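Monday, late afternoon. Update to Harsh Bhardwaj, Dumlow small grants, on the Pondari drinks station

Harsh, quick one as promised. Spending first because I know that's what you need for your meeting, the rest under it. Sorry for the fragments, typing this between deliveries.

**Money**

Grant was $1,280. Spent so far: shelving, the white table top and wall panels, the label printer, two recycling tubs. $300 left, all of it set aside for the second fridge shelf and the return bins. Nothing gone on drinks, those come out of the hall's own budget like we agreed. Receipts are scanned and in the shared folder, except the one for the tubs, which Rawat still owes me. Chased twice.

**What was meant to happen by end of May**

- clear out the old drinks cupboard
- set up one drinks corner everybody can find
- sort open bottles from sealed ones
- cups and mugs kept with the bottles, not down the hall
- a sheet on the wall so groups know what they can use

**What has happened**

Cupboard is cleared. Took most of a Saturday, longer than planned. A lot of it was out of date and went down the sink, bottles rinsed and into recycling. Found the missing kettle lid.

Corner is up and in use. White surface, white panels behind, easy to wipe. Went with Roner for the panels in the end, their quote was lower and they could deliver the same week. One panel came scratched, they swapped it, no charge.

Open vs sealed is half done. Sealed stock is on the bottom shelf and stays there. Open bottles live on the surface. Problem is groups open a new one when there is already one going, so we end up with three part-used bottles of the same soda. Trying a marker pen on the cap with the date opened. Some groups do it, the Tuesday lot don't.

Cups are mixed in with the bottles at the moment. Works OK but it gets crowded fast, and tall bottles end up in front of short ones. I want a rail or a low divider. Sushil Bansal thinks a tray would do the same job for less and he may be right, will try the tray first.

Wall sheet not done. Drafted, needs checking for spelling (ha) and laminating.

**Use**

About 20 people a night on the busy evenings, going by the sign-in book. Feedback is mostly good. Two complaints, both about flat soda. One request for more water and less sugary stuff, wich I have passed on to whoever does the ordering next.

Fewer spills than the old cupboard, as far as I can tell. The surface is at a better height and you're not reaching past a door. Would like to say more than that but we never wrote spills down before so there's nothing to compare with.

**Problems**

Shelf brackets were the wrong size, returned, right ones fitted now. Lost a week.

Bottles get put back without the cap tight. Need a line about it on the sheet.

Back corner is awkward. Things pushed against the wall get forgotten and then they're past it. Plan is to rotate every Monday, oldest to the front. Sushil has said he'll take the first month.

The white shows every drip, so wiping down has to be nightly. It's on the closing list now, between lights and bins. Cloth and spray are on a hook under the table, please nobody move them again.

**Next**

1. Tray, then decide on divider
2. Return bins ordered and in place
3. Wall sheet up
4. Second fridge shelf, once Rawat confirms the depth. Measured it myself and got a different number from the catalog so not ordering untill that's settled
5. Stock list, one page, what we keep and how many of each

I think we can close all of this without asking for more. If the fridge shelf comes in over, I'd drop one of the bins before coming back to you.

Also need from you: is the final report the long form or the short one? The award letter says short, the website says long. Short would be a big help.

**Drinks at the station**

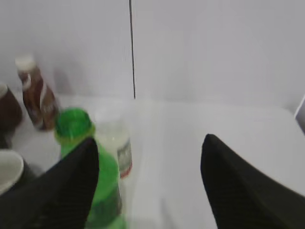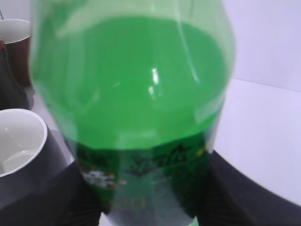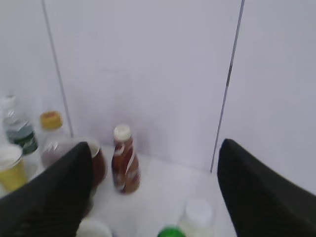
**Can unspent money move from the return bins to the fridge shelf without a new form?**

Up to the amount already set aside, it can. An email to you beforehand is enough, going by what you told Sushil on the phone, and I'll note the change in the final report with the new receipt. Anything over that amount would have to come from the hall's own budget, and I'd let you know before ordering.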